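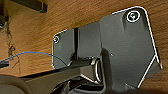 # Tristine under-desk service kit – trial notes and data card

Tristine is an arm-and-gripper kit sold by Chiriac for inspection and light service work under desks and benches. We had one on loan at the Ullbridge office and used it on our own furniture. This repository holds the recordings, the labels and our notes on the kit. It was written for people deciding whether to rent or buy one, and for anyone who wants to train on the data.

Maintainer: Bram De Bruijn, Skevstead
Last edited: Friday, April 22, 2022

## What the kit includes

- arm with clamp base
- two-finger gripper with a small camera mounted close to it
- control box and power supply
- hand controller
- laptop software, installed by Chiriac before delivery

The clamp fits our desks without an adapter. It did not fit the workshop bench, which has a lip along the front, so there are no bench recordings in this release.

## Contents of the release

| Item | Count |
|---|---|
| Sessions | 184 |
| Sessions with full labels | 129 |
| Task types | 6 |

Task types, as they appear in the `task` column:

1. `approach` – move the gripper up to a bracket and stop short of it
2. `touch` – make light contact with a plate
3. `screw_find` – bring a screw head into view and hold
4. `wire_trace` – follow a cable along the underside
5. `wire_lift` – pick up a hanging cable and hold it
6. `retreat` – back out to the rest position

Every session was driven by hand with the controller. There are no autonomous runs.

## Layout

```
data/
 sessions/
 labels.csv
 splits/
docs/
 setup.md
 label_guide.md
tools/
 check_labels.py
```

Each session folder has one video, one file of joint positions and a short text note from the operator. Notes are uneven. Some are a full paragraph and some just say "ok".

## Labels

Labels mark the start and end of each task and the outcome: `done`, `partial` or `stopped`. Use `stopped` only when the operator ended the run. Joint limit stops from the control box are `partial`, with `limit` in the comment column. We changed this rule partway through, then went back and fixed the older rows. If you find one we missed, please open an issue.

Screws are labeled only if the whole head is visible. Cables get a label whatever their color or thickness. Loose threads and dust do not.

## How the kit did

**Reach.** Good. The arm gets to the back rail of a standard desk from a clamp on the front edge. It can't get around a drawer unit, and you have to move the clamp to the other side.

**Camera.** Fine for finding brackets and screws. Metal edges tend to go white where light comes in from the side, and anything behind the fingers gets dark fast. We tried a desk lamp on the floor and it helped a little. The gripper itself takes up part of the view, so trained models should be given a mask. Ours is in `docs/setup.md`.

**Gripper.** Strong enough for cables and clips. It does not turn screws. Chiriac sells a driver attachment separately, and we did not have it.

**Controller.** Takes a day to get used to. Up and down are reversed when the arm is upside down under a desk, and the setting that flips them is lost on every restart.

**Noise.** Low. People at the next desk kept working.

**Software.** The export tool stops without a message if a session has more than 1000 label rows. Split the session first. Chiriac told us a fix is planned for June.

## Known problems

- Time stamps in the joint files can run slightly ahead of the video. `check_labels.py` prints the offset per session but does not correct it.
- Left-handed and right-handed clamp positions are not balanced. Almost all `wire_lift` runs are right-handed.
- Only one building, and desks from only two suppliers. Don't expect a model trained on this to do well on glass or steel tops.

## Use

Free for research and for internal evaluation. Ask before using it in a product. The sound track was removed from all videos before release.

Questions about the data go to Bram through the issue tracker. Questions about prices, spare parts or the driver attachment should go to Chiriac.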